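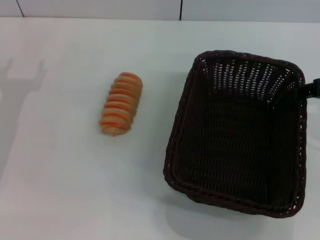
**Enley Institute for Workplace Training**
Minutes of the Internship and Placement Board
07/10/2026, Turkbridge office, second floor

Present: Nadja Zürcher (chair), Fabian Auer, Heidrun Stöckli, Verena Gisler (minutes)
Apologies: Brigitta Baumgartner

**1. Minutes of the May meeting**

Approved with one correction. Under item 4, "host supervisor" should read "academic supervisor."

**2. Placement agreement with Usel**

Mr. Auer reported that Usel has returned the draft agreement with two changes. The firm wishes to shorten the notice period to two weeks and to assign interns to either recruitment or payroll, without rotation. The Board accepted the first change. On the second, Ms. Stöckli noted that the marketing interns would have no suitable desk under such a rule. Mr. Auer will propose rotation after week six and report back.

**3. Monthly stipend**

The Board reviewed the stipend of 2,000, unchanged for three intakes. Ms. Stöckli proposed an increase to 2,660 for interns placed outside Turkbridge, who pay their own rent. The chair asked whether the difference could be paid as a housing allowance instead. Payroll is to advise on the tax treatment.

Decision deferred. The present rate applies to the fall intake.

**4. Certification exam fees**

Frei has confirmed that it will refund 100 per candidate toward the exam fee, payable on proof of a pass. Ms. Gisler asked that candidates be told in writing that the refund does not cover a second attempt.

Approved – wording to be added to the intern handbook, section 3.

**5. Alumni mailing list**

The list holds 1,438 addresses. Ms. Gisler reported that many former interns registered with school accounts that have since closed. The Board agreed to send one request for updated details and to remove any address that is returned as undeliverable.

Action: Ms. Gisler.

**6. Final reports**

Two reports from the spring intake remain outstanding. Certificates will be held until they are received. Ms. Zürcher will write to both interns and copy their supervisors.

**7. Other business**

Ms. Baumgartner had asked by email for the evaluation form to be shortened. Carried over to the next meeting – she will circulate a draft beforehand.

Date of next meeting to be set by the chair.

V. Gisler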